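Ustside handheld gripper kit - what to buy before you start collecting

README for the buying folder. Last touched in January.

I wrote this for anyone about to spend money on a tidy-up data collection like ours. The spreadsheet next to this file has the line items, and this page is me talking you through it. Prices are in US dollars and don't include shipping, so pad them a bit!

What's in the folder
budget.csv - one row per item, with a "need it" and a "nice to have" column
quotes/ - the PDFs from Sikora and Bajwa
spares.txt - what I reordered and when

What we spent

The ceiling was $1000 for the first round, everything included. I bought 2 grippers from Sikora at $300 each, which ate more than half of it in one go (I did wince). The rest went on storage cards, a Zundex charging hub, a bag of spare screws and finger pads, and bins and boxes for the sorting tasks. If you can only afford one gripper, buy one and keep the other $300 for spares. I'd still push for the pair, though - one always ends up on the bench right when somebody is free to record.

Props cost next to nothing. Snack packets, plush toys, small containers, whatever is already in the house. Please don't order a "standard object set" for this kind of work until you've tried what people have at home. Soft glossy packaging is the thing I'd budget pad wear around, and we do a lot of it: fingers closed on a folded bit of the wrapper, package going in or out of a box, bed covered in other stuff. 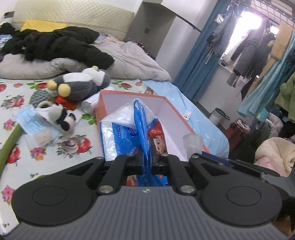
Spares and wear

Finger pads are the line I got wrong. I put in one set per gripper and should have put in three. Bajwa sells them in packs of 30, and the pack price is so much better than singles that I'd just get the pack. Check the pad width before you order, the Bajwa page lists two that look identical.

Pivot pins: haven't needed any yet.

Still to decide
- a second charging hub, or a longer cable for the one we have
- a padded case for each gripper (mine travels in a towel)
- whether round two gets its own budget or comes out of the leftovers

Quotes from Sikora run out fast, so ask for a fresh one before you copy my numbers.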